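Ballow H2 hand-held grippers (pair): review after 300 hours

Reviewed by Amerley Owusu
2019-04-19

We bought the H2 pair to record tabletop tasks for training a two-arm robot. Each unit is a hand-held gripper with two black fingers and a white cube carrying square markers. The tracking software, Skasenora, works out the pose of each gripper from the cube.

Build and handling

The fingers close evenly and the trigger travel is short. Grip force on soft goods is good: fiber fill, towels and sponges all hold without slipping. Hard, smooth objects are less secure, and small screws are not worth attempting. Weight is acceptable for one hour. After that, operators begin to rest their wrists on the table, and this shows up in the recordings.

The fault

In week 2 the left gripper began reporting its fingers closed when they were open. The status light stayed green and Skasenora raised no warning. We found the error only when Tshepo Magagula replayed a batch on the robot arm. The arm arrived at the bowl with its fingers shut and pushed the bowl off the far side of the table. Nothing else was damaged, but 6 sessions had to be discarded.

The cause was a worn magnet seat in the finger encoder. The magnet had rotated in its pocket and carried the zero point with it. Recalibration fixed the reading for one day. Ballow replaced the encoder under warranty, and the new seat is bonded with adhesive. The manual rates the finger mechanism for 3,000 cycles between checks. Ours drifted well before that.

A gripper that loses its zero should stop recording. This one keeps going, and the bad data looks normal until a machine acts on it. I count that as a safety defect, and Gumaro Tovar at Ballow has logged it as one.

Check before each session

1. Open and close both grippers fully and compare the readings with the stored zero.

2. Pick up a piece of soft fill from the shallow bowl with the left gripper, the right one held open. The left reading should settle partway, and the right should stay at full open.
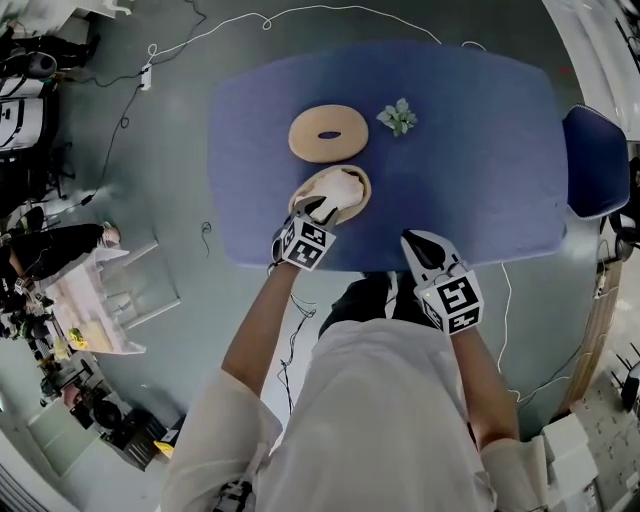 3. Replay the first recording at low speed, with a hand on the emergency stop.

Verdict

Good fingers, good tracking, poor fault reporting. Buy the version with the bonded seat, and ask for the serial range before you order.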